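Teaching a Rover Where the Street Ends
Project report, September 13, 2020

Hanna Brzozowska and I wanted our rover, Prukia, to tell road from sidewalk by itself, so we needed driving examples. Lots of them! I steered, Hanna kept the log, and we saved 299 stretches of street.

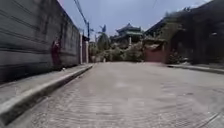

What we labeled

Just 3 classes: road, curb, everything else. Curbs ate most of my July (gray on gray, ugh).

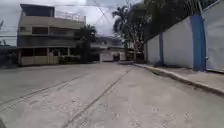
Blue pillars, white wall, and two dark seams in the concrete.

Seams were my big worry – a long dark line looks a lot like a curb edge to a small network. I tagged 67 stretches as "seam" so we could test them separately.

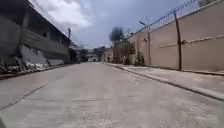 Rubble along the building on the left, curb on the right.

We put rubble in "everything else." Hanna wanted its own class and I'm starting to think she was right.

Brick was the other headache, and I drew those outlines twice.

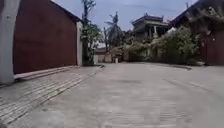
Brick sidewalk next to the red building.

Next up is training on 2000 labeled frames, with the seam set held back.

Marisol Kapoor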